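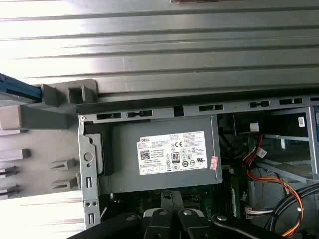 3.2 Listening back: what I heard in the Purves sessions

I came to the Purves sessions as a fan first and a researcher second, so take some of this with a pinch of salt. Lachlan Lindsay made the record in a rented room above a shop, and he let me sit at the back with a notebook for most of August. What I wanted to know was simple enough. When a country singer says a song is finished, what has he heard that tells him so?

My first guess was that the vocal would settle it. I logged 16 songs from first run-through to final take, and for most of them Lachlan stopped when the singing felt easy to him (he'd say "that'll do" and go and put the kettle on). But with four of the songs he went on for hours after the vocal was done, and every time it was the steel guitar that bothered him. He never asked for it to be louder or softer. He asked for it to come in later.

I've laid this out by song in Figure 3. The gap between the end of a sung line and the first steel note gets longer from take to take, and the longest gaps belong to the takes he kept. On "Pitetti" it was 400 milliseconds in the first take and 600 in the one on the album – a tiny change on paper, but you can hear the whole chorus relax!

Figure 3. Gap between vocal and steel guitar, first take and kept take, for the four songs discussed here.

I did wonder whether I was only hearing what I'd been told to hear. So I played both takes of "Pitetti" to the house band at Tindix one Sunday, before their evening set, without saying which was which. They all picked the later entry, and the fiddle player wanted it later still. That's a friendly crowd and a small one, and I wouldn't hang much on it.

The odd one out is "Piklow", where the gap stayed at 500 milliseconds all the way through and he kept the second take. I asked him why and he said he was hungry. I come back to that song in Section 4, where the drums matter more than the steel.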